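4.2 Loan Uptake and Household Savings in the Brukach Groups

The Brukach program began lending in March, after the member groups had agreed on common rules for repayment. Each group keeps its own cash book and meets twice a month. A member may borrow only after she has saved with the group for 10 weeks, and the loan may not exceed three times her savings. Most first loans were used to buy seed, chicks, or sewing supplies. Larger loans, up to the ceiling of 3,000, went mainly to members who already sold at the Kandumeo market and wished to rent a fixed stall.

Interviews were held with 40 members drawn from two areas, Kandumeo and Meireles. In both areas, women reported that the main change was the timing of their spending. School fees were paid at the start of term, and fewer households sold goats in the dry months to cover them. Members in Meireles were less satisfied than those in Kandumeo. They live farther from the meeting place, and several had missed repayments when the road was closed. Karpenko and Witkowska found a similar pattern in their earlier study of the Enholm groups, where distance from the meeting place explained late payment better than income did.

The fine for late payment was set at 400 in all groups. Some members considered this fair, while others said that it fell hardest on widows and on those with small children. Two groups have now replaced the fine with a short grace period. The effect of this change on repayment cannot yet be judged from the records.

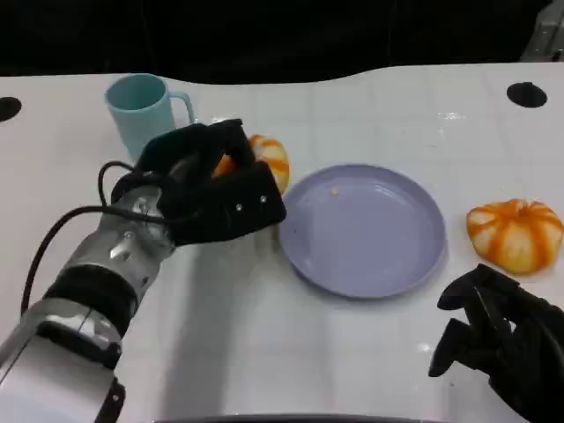 Reading time: 2 minutes

Figure 3. Robotic hand closed around an orange-and-white striped, pumpkin-shaped object on the left side of a white tabletop.

Group size also deserves attention. Smaller groups kept better records, but their loan funds grew slowly and members often waited a full season for a turn. Larger groups lent more often and had more disputes over the order of lending. The rules on this point differ from group to group and are set out in Section 4.3.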